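The parking vote, and why I stayed till the end

I've been meaning to write this up since the meeting, but then it was July and the boiler went and my sister's lot came to stay, so it's had to wait. If you don't live in Kamville you may want to skip this one. If you do live in Kamville you've probably already had an earful about it in the queue at the bakery.

Short version: the council wants to bring in residents' permits on the streets between the station and Kelten Road. It'd be 95 pounds a year for the first car and more for the second, with the hours running from eight in the morning until six. They held a public meeting before the vote and I went along, mostly because I was cross and wanted to be cross in company.

I should say where I was coming from. We live on the wrong side of Kelten Road, so we wouldn't need a permit at all. What we'd get is everybody who doesn't fancy paying for one. I've seen it happen over in Pinda, where my mum lives. They did four streets, and within a month you couldn't get a space on the fifth one for love nor money, so then they did the fifth, and then the sixth wanted it too, and it's still creeping up the hill. Mum doesn't even drive any more and she's furious about it.

So in I marched with my notes (yes, I had notes, on the back of a gas bill) expecting to be on my feet within ten minutes. It started at seven. I got to speak at twenty to nine.

A lot of that was the officer's presentation, which was fine, if a bit heavy on maps. They'd done a survey and had 53 replies from the streets inside the zone, with a small majority in favour. What they hadn't done was send the survey to any of the streets outside it! When someone asked why not, the answer was that we weren't "directly affected properties". You can imagine how that went down. There was a sort of groan that came from the whole back half of the hall.

But then the people from the station end got up, and I have to admit I'd not given them much thought. One woman does nights at the hospital and gets home at half past seven, which is exactly when the commuters are turning up, and she said she regularly parks a ten minute walk from her own front door after a twelve hour shift. A man further along has carers coming in for his dad three times a day and they've been late over and over from driving round and round. I'd written "people should use their driveways" on my gas bill and I quietly folded that bit over, as none of them have got driveways.

So when it was my turn I said something quite different from what I'd planned. I said I could see why they wanted it, but if it was going ahead could they please ask the rest of us first, and could they look at a shorter restriction, say an hour in the middle of the day. That's what they've got in Tekleab and it seems to see off the commuters without anyone needing to be ticketed at breakfast time. My voice went a bit wobbly. I hate public speaking and I'd had nothing but a flapjack since lunch.

The councillors were better than I'd expected, on the whole. One of them obviously hadn't read the report and kept asking things that were on page one. But another had walked the streets early in the morning with a notebook, and she asked the officer some properly awkward questions about where the permit money goes. The answer is enforcement, mainly, and then "highway improvements", and when she pressed him on which ones he said he'd have to write to her. I'd love to see that letter.

In the end they voted to put it off until the autumn and widen the survey to 20 more streets, including ours. Five for, three against, one gone home. I was pleased, and then I caught sight of the night shift woman putting her coat on and felt rotten, what with it meaning another few months of the same for her.
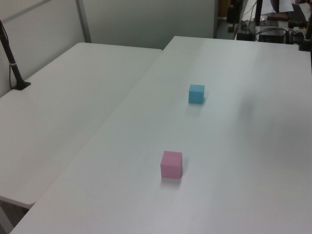 I did catch up with her by the doors and say sorry, sort of, and she was very nice about it. She hadn't known about the Tekleab hour either and said it would suit her better than the full day, what with her mum visiting and the visitor permits being sold in books. So we're both going to put that down on the new form, and if enough other people do the same they'll have to at least cost it up.

The forms should be coming through doors at the start of September. They look like junk mail, going by the last one, so do check before you chuck it in the recycling. You can fill it in at the library too, and you don't have to own a car to have a say. I've already told Mum she can't have a go, as she's in Pinda and it doesn't count, and she's taken it badly.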